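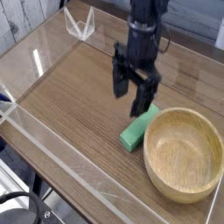 August
Posted by Remigiusz Malinowski

I have spent most of this month teaching a robot to put a block in a bowl, and I am having the best time.

That sentence gets a polite nod at family dinners, so let me try to explain the appeal. The task takes me less than two seconds with my own hand. With the arm, on my first evening, it took almost a minute, and I was sweating by the end of it! You hold a controller, you move your wrist, and a few feet away a much bigger wrist does more or less the same thing. More or less is where all the fun is.

For anybody new to the blog: I write control code by day and I've been helping with the Ulon setup since spring. The software we use for recording is called Drornico, and it saves everything — joint angles, the camera views, how far open the fingers are — every time I press the pedal. One press to start, one press to stop. Each recording is one demonstration, and the goal for the block and bowl task is 300 of them. As of last night I'm at 77.

The first 20 or so were bad. I've kept them in a separate folder and I watched a few again this morning over coffee. I come in too fast, stop dead, wiggle, go down, miss the block by a finger's width, back up, wiggle again. A learning program will copy whatever you give it, wiggles included, and when we trained a quick test model on that early batch it had picked up my hesitation perfectly. It would hover over the block and sort of tremble. I laughed so hard I had to sit down, and then I felt a bit exposed, to be fair. It's like hearing your own voice on an answering machine.

So I've been working on my technique, and here is what has helped.

Slow at the bottom, normal speed everywhere else. I used to do the whole thing slowly to be safe, and the recordings came out twice as long with nothing useful in the extra time.

Turn the wrist before you go down. If the block is lying at an angle, I line the fingers up with it while I still have plenty of height. Turning when you're already low is how you bump things.

Commit to the grab. If you're going to miss, miss, and then do a proper second try. Those recordings are useful too, as long as the recovery is clean. A model that has never seen a recovery has no idea what to do after a miss.

The hardest start by far is when the block ends up right beside the bowl. There are two fingers and both need somewhere to go, and with the bowl wall that close one of them has hardly any room. A wide open grip that works fine in the middle of the table will knock the bowl here. What I do now is come in with the fingers lined up along the open side, nearer the end of the block, close gently, and lift straight up before moving over. It looks fussy. It works most of the time, and when it works it feels like parallel parking on a hill.

I've also started moving the block to a new spot and a new angle before every recording, and shifting the bowl a little too. For the first week I was putting things back in almost the same place each time out of plain tidiness, and the model learned that one place and very little else. Takeda (the older project, some of you will remember my posts) had the same trouble with its drawer task, and I should have known better.

The clear walls took getting used to as well. They're great for stopping a dropped block from rolling off across the room, but I kept seeing reflections of the arm in my side view and reacting to them. I've trained myself to look at the fingertips and ignore the rest.

A reader asked last time whether guiding the arm directly by hand wouldn't be easier. For some jobs, yes, and I love doing it — you feel the weight of the thing and your path comes out lovely and smooth. But then my hands and sleeves are in every camera view, and the model won't have my sleeves to look at later. For this one the controller wins.

Next up is another 5 sessions, then a real training run, and after that I'd like to try it with two blocks. I'll post the success rate whatever it turns out to be.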